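Reading room at Romimdale opens again with new tables and longer hours

3/20/24 -- The small reading room on the ground floor of the Romimdale community house is open again for visitors. It was closed since July for painting of the walls and for repair of the heating. The house received a grant of 3000 euros from the town of Vudthorpe for this work, and the local furniture shop Medve gave a discount on the tables.

Thaddäus Kaufmann, who manages the house, told us that the room was before used mostly for storage. "We had boxes until the ceiling and one lamp that did not work," he said. "People came to the door, looked inside and went away again. Now they can sit down and read, and I hope they will stay a little."

The walls are now in a pale blue-gray color, which was chosen by the visitors in a small vote last year. The tables are of light wood, and the chairs came from an office in the town which moved to another building. Mr. Kaufmann said that he would like to put up more shelves, but the long ledge on the wall makes this difficult, and the carpenter must come to measure again.
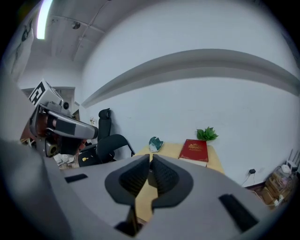 A red hardcover book with gold text on the cover lies on one of the tables, and a small artificial plant with green leaves stands behind it, against the wall. Real plants were tried in the old room and did not survive the winter, so the house decided for artificial ones this time. Visitors may bring a laptop and use the power from the wall, but they are asked to keep the cables away from the walking path.

The collection has now 1000 books, most of them given by families from the area. They include novels, travel books, cookbooks and a good number of titles for children. Tetteh Nutsugah, who looks after the collection, is still working on the catalog. He asks that readers leave a book on the table when they are finished with it -- he prefers to put it back by himself, so that nothing gets lost between the shelves.

Mr. Nutsugah also leads the reading group Gokovura, which met in the cafe next door during the works. The group has 18 members and will come back to the room in the next weeks. They read one book together each month and new people are welcome, also those who are still learning the language. The first book after the opening is not decided yet.

The room has place for 32 persons. It is open in the morning and in the afternoon, and two evenings in the week it stays open until nine. The entrance is free and no card is needed for reading in the room. For borrowing a book at home, visitors can ask for a card at the front desk. Coats and large bags can be left in the hallway.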